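Ticket 573 - Tarden hand gripper, trial kit
Opened by: Teodor Eklund
Status: waiting on vendor

Left finger drifts after repeated closes. Fine at first, then the pads dont meet square. Re-zeroed twice, same thing. Firmware is the January one. Need to know before we decide on buying the kit. 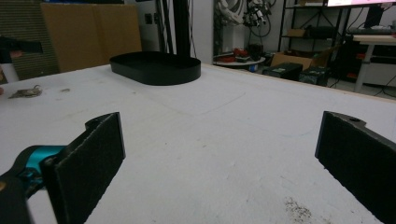
Fingers open over the table, tray and keys at the far end.

March 18, 2024, Frøydis Boström (Tarden support):
Loosen the pad screw, reseat, tighten, run 10 slow closes. Send log after. If it still drifts we ship a new linkage, no charge during trial.

Teodor: ok will try after lunch. Log to folow.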